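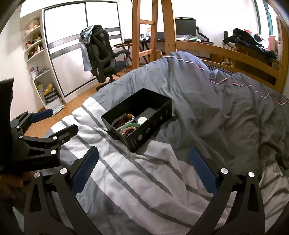 Our report looks at how families keep and pass on small pieces of jewellery, and what gets written down about them. We chose the topic after a lesson on household inventories, where the clerk had put "sundry beads" and nothing else. Most of the pieces we came across would get the same treatment today. A bracelet of pale round beads with one amber-yellow bead in it, or a green bangle, can sit in a black box for years beside other things, and the box tells a stranger nothing about who wore them.

## What we did

We spoke to 9 households in Takbridge during January. Each talk lasted under an hour. We asked the same questions every time: where the jewellery was kept, who it came from, who would have it next, and whether any of this was on paper. Zamfira Ilie did the interviews and Maricica Ilie took notes and typed them up. Two of the talks were partly in Romanian and we translated those ourselves.

We left out watches and wedding rings, as people tended to talk about those and forget the rest.

## Results

| Question | Households |
|---|---|
| Could name a previous owner for at least one piece | 8 |
| Had anything in writing | 2 |

The two written records were very different. One was a solicitor's list. The other was a set of luggage labels tied on with thread by a Mrs Bălan, who began doing it after her sister moved to Milano and they disagreed over the phone about a brooch. Her labels give the owner, the place it was bought and sometimes the price. One says 2835 lire, which she thinks her aunt copied from the receipt.

Several people said the cheap pieces had the better stories. Glass and wooden beads were bought on holidays or swapped at school, and gold was mostly bought for christenings.

## Problems

Our first question was too wide and people answered it by fetching everything they owned. We changed it after the third visit, so the early notes are longer than the later ones. We also lost part of one recording and had to go back.

## Next steps

Vurkine Local History Room has agreed to keep a copy of our notes with the names removed. Maricica is making a blank label sheet based on Mrs Bălan's, with space for owner, date, place and next owner. Zamfira will take it back to the households before Easter and ask them to fill in one label each.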